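Trimming your demos before you train
June – by Samina Bangash

If you've been collecting pick-and-place demos with a hand-held gripper, you probably have a folder full of clips that start too early and end too late. Mine did! Cutting them properly gave our Cania policy a bigger lift than any change to the network, and it's an easy afternoon's work.

Start with the jaw width signal. Plot it for each clip and mark where it first drops and where it opens again. Keep 14 frames before the first mark and the same after the second. Throw out any clip where the jaws close twice – those are fumbles, and the policy will happily learn them.

Next, look at the fast bits. Soft toys blur badly when you swing them, so I slow my wrist near the box.
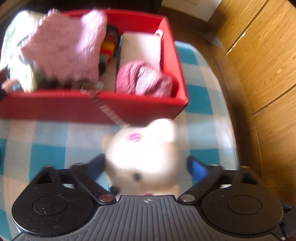 Then retrain from scratch on the trimmed set. Don't fine-tune the old weights. We kept 37 clips and the hesitating over the box went away.

Comments

Teodor Olteanu: Does the 14 hold at a lower frame rate?

Samina Bangash: I'd halve it and check the plots.

Waraporn Kaewsai: Trying this on our sock clips tonight, thanks!

Contact | © Skarnton | Back to top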